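3.2 Hand-me-downs and the problem of the label

Children's clothing is sold by age, which would be a fine system if children grew by age. The households in our Trelden sample had given up on the label well before we arrived. Asked how they decided whether a garment would fit the next child in line, most parents said they held it up and squinted. One wrote "vibes" in the box marked Method.

We had hoped for something more tractable. The diary asked each household to log every item that changed hands over the study period, with the printed size, the age of the child receiving it, and where the item had come from. Of the 378 garments logged, 326 carried a legible label. The rest had been washed into anonymity or had the label cut out by a parent whose child objected to it on sensory grounds, a position with which the authors have some sympathy.

Denim behaved differently from everything else in the diaries. T-shirts drifted through a family until they became dust cloths, and nobody mourned them. Jeans were kept. They went into boxes and under beds, and they came out again for a second or third child with their knees in varying states of repair. Small blue jeans of the kind in Figure 2 were the garment parents most often said they "couldn't just throw out," even when no child of the right size was expected.

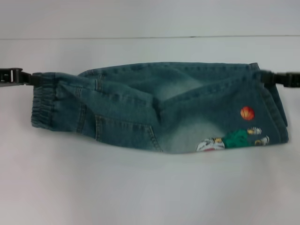 Figure 2. Children's blue denim jeans, folded and held at both ends.

3.3 Storage as postponement

Earlier work on household textiles tends to treat storage as a stage between use and disposal. Our diaries suggest that for many families it is where the matter ends. A box marked "age 5" in the Willenska district was opened during the follow-up visit and found to contain ski gloves, a christening gown and one shoe. The household recorded this as "sorted."

We therefore coded boxed clothing separately from clothing in circulation. Boxes that had been opened since the previous winter counted as active. The remainder we called dormant, having been talked out of a less charitable term by a reviewer of the pilot study. Dormant boxes were more common in homes with an attic, and the attic did not need to be large.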